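Home | Contents | Chapter 4 | Chapter 5 | Index

Posted 29/07/2018 by the author

Chapter 5: Buying an Arm Without Regretting It

So you've read four chapters of theory and now you want to spend money! Good. I'll use the Tultance bench kit all through this chapter, partly because I know it well and partly because its price list is short enough to print.

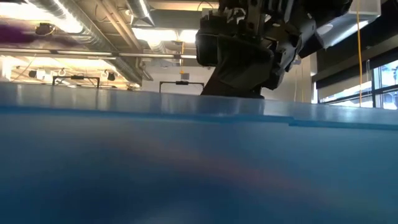
Black grippers, overhead mounting, plenty of daylight. 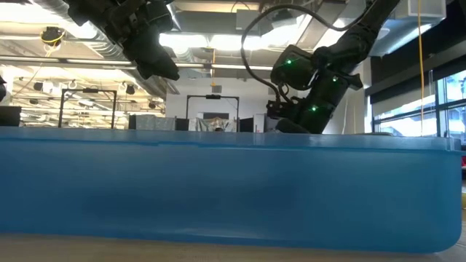
The first thing I ask any seller is what the quoted price leaves out. Tultance sells the starter kit for $3000, and the support plan from Marwat adds another $1000 (you can skip it, but I wouldn't in your first year). Drarkisik's rival kit looks cheaper until you get to page 11 of the brochure, where the cables turn up as extras. Cables!

Second, ask how long setup takes with your own people doing it. My class at Bodham needed 5 afternoons, and we argued through most of the first one. Write your own guess in the margin now, before Section 5.1, and we'll come back to it when we get to the service contract.

Contact the author | © 2018 | Back to top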